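Keeping a Small Study Room in Order: Waste, Surfaces and Floor Care
Student project report, Department of Interior Management, Nornitz College
Prepared by Faith Mohamedi
Submitted 2021-04-27

1. Purpose of the project

The project examined how a small shared room can be kept tidy with very little furniture and a short daily routine. The room selected is on the ground floor of the Balby building. It has plain white walls, a wooden floor laid in a herringbone-like pattern, and a white desk against the back wall. Students of the Muli program use it between classes, and complaints about litter and dust had been recorded there since January.

The work was limited to three matters: where waste should be collected, which surfaces should be kept clear, and how the floor should be cleaned. Heating, lighting and sound were left outside the scope of the report.

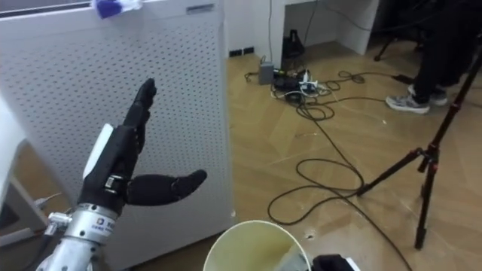

Word count: 400

2. Condition of the floor

The light brown parquet shows scattered small specks and scuff marks. The specks were treated as a cleaning matter and the scuff marks as wear. The building office was asked whether the floor could be refinished, and it replied that no such work was planned for the current school year. The routine was therefore written for the floor as it stands.

Sweeping follows the direction of the boards as far as the pattern allows. A dry brush is used first, then a well-wrung cloth. Standing water is to be avoided at the joints -- this point was stressed by the staff of the Bedura workshop, who advised on wood care throughout the project.

3. Loose items and surfaces

Cloths and gloves tend to be put down on the nearest flat top and left there. The routine asks that they be returned to the supply shelf in the corridor at the end of each session. Perforated panels on appliances are to be kept uncovered and wiped with a dry cloth, as dust gathers easily around small openings.

The desk is to be cleared at the close of the day. The open space under a desk should not be used for storage, partly for reasons of appearance and partly so that the brush can reach the wall.

4. Waste collection

Two arrangements were compared. In the first, the bin stayed in one fixed position near the door. In the second, a light bin was carried to wherever work was being done and put back afterward. The second arrangement was preferred by most of those who answered the questionnaire, of whom there were 62.
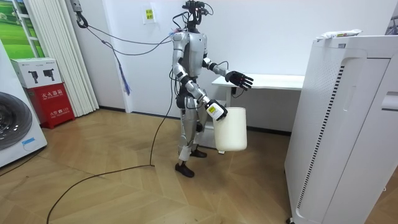 A white cylindrical plastic bin was judged suitable for the second arrangement. It can be lifted by the rim with one hand, and its plain color suits the walls and desk. Its main weakness is its size, which makes regular emptying necessary. The report recommends emptying it at midday and again before the room is locked.

Cables that cross the floor should be lifted, swept under and laid back in a wide curve, well away from the walking line.

5. Time required

The full routine was completed in 45 minutes on the first trial. Later trials were shorter, although the time depended a good deal on how the desk had been left by the previous group. Sweeping took the largest share in every trial.

6. Recommendations

The department is asked to adopt the carried bin for the Balby room and to post the cleaning order beside the door. A second brush should be purchased, as the present one is shared with the Bedura workshop and is often absent when needed. The questionnaire and trial sheets have been placed in the department office and may be consulted on request.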